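3.2 Keeping quality of dressed grain salads

The second part of the study concerned the question of how long a cooked grain salad stays pleasant to eat when it is kept in the refrigerator. Many households cook grain in a larger quantity and eat it over several days, and the advice printed in recipe books on this point is not uniform. Some authors ask the reader to dress the salad at once, while the grain is warm. Others ask to keep the dressing apart until serving. We did not find a comparison of both methods made with ordinary kitchen means, so we carried out one in the teaching kitchen at Mirnton.

Three grains were used: pearl barley, bulgur and white quinoa. Each batch was prepared from 510 g of dry grain, rinsed in cold water and boiled in lightly salted water until tender, then drained and spread on trays to lose its steam. The dressing was the same for all batches and consisted of olive oil, lemon juice, salt and a little ground cumin. Chopped parsley, cucumber and dried apricots were added in equal weights. The cucumber was seeded before cutting, as the pilot batches prepared at Walska had become watery at the bottom of the container already on the second day.

Each batch was divided into two halves. The first half was dressed while the grain was still warm, and the second half was left plain, with the dressing kept in a closed jar and added only before tasting. All containers were kept in the same refrigerator and were opened once a day, always at the same hour. The salads were taken out 20 minutes before serving, because very cold grain tastes flat and the lemon is then felt more strongly than it should be.

The tasting group had 20 members, who were students and staff of the school. They scored each sample for firmness of the grain, freshness of the herbs and general liking, on a scale from 1 to 5. The training of the group followed the notes of Crisanto Dela Peña, who had earlier arranged similar tastings of rice dishes at Vosten and kindly lent us his score sheets. We changed only the wording for firmness, as "bite" was understood differently by different tasters.

The barley gained from early dressing. On the first day the tasters found little difference between the halves, but by day 3 the barley dressed warm was preferred for its rounder taste, and its grains had remained separate. Bulgur behaved in the opposite way. It took up the liquid quickly and became soft and heavy, and several tasters wrote the word "paste" on their sheets. Quinoa stood between the two — it kept its shape, but the lemon lost much of its sharpness and had to be refreshed. The herbs suffered in every batch that was dressed early. Parsley turned dull in colour and its smell was weaker, while the parsley in the undressed halves was still judged acceptable on day 3.

The dried apricots deserve a separate remark. In the dressed halves they swelled and gave sweetness to the neighbouring grains, which most tasters liked. In the undressed halves they stayed chewy and were felt as something added at the last moment. Watkins, in her study of packed lunches, reports the same for raisins, although her salads contained no oil.

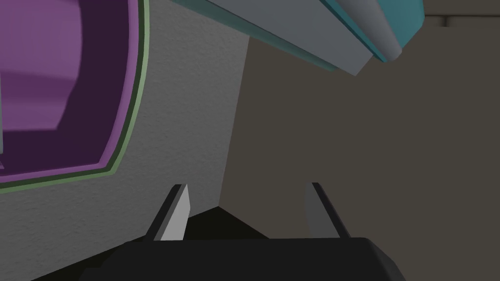 Figure 3. Simulated view of a gripper with its two fingers apart.

Should the whole salad then be dressed on the day of cooking? Barley may be dressed at once, but bulgur is better kept plain until serving, and with quinoa it is enough to hold back a part of the lemon juice. In all three cases we would add the parsley last.

The scores for general liking fell for every batch after day 3, and by day 5 no sample was scored above the middle of the scale. We did not continue the tasting beyond this point. It should be noted that only one kind of oil was used, and that the cucumber was always of the long, smooth type. A salad with tomato, which gives off more juice, would probably behave less well — this was left for the next series, together with the question of whether toasting the dry grain before boiling makes it firmer on the later days.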